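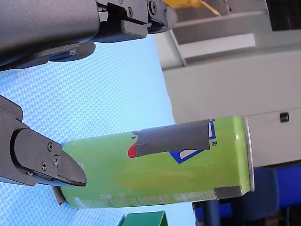 Bremlow Project: Progress Report to Killon
Submitted 10/4/21 by Jannik Baumgart, Juker

Work in this period went into recording demonstrations for the pick-and-place tasks. An operator drives the arm by remote control while the system stores the arm position, the gripper opening and the wrist view. We now have 356 usable demonstrations. Another 53 were thrown out, most of them for dropped network packets during the recording.

Cans lying on their side remain the hardest item. Operators tend to close the gripper too early, and the can rolls or turns before both fingers are on it. We changed the instructions in August so that the operator stops short of the can, lines up the fingers and only then moves in. This adds up to 7 seconds per demonstration, and we think the cleaner data is worth it.

Guiding the arm by hand was also tried. It is quicker to learn, but the operator's hands block the wrist view for much of the task. We will keep it for drawer opening only.

Two operators are fully trained. The Kvaran controller we ordered as a spare has not arrived, so a fault in the current one would stop recording. We ask that the delivery date be raised at the next review.

Next period: first training run on the can data, then shelf tasks.

Filed under: Reports, Robot Teaching
Contact Juker | © 2021 Juker | Back to top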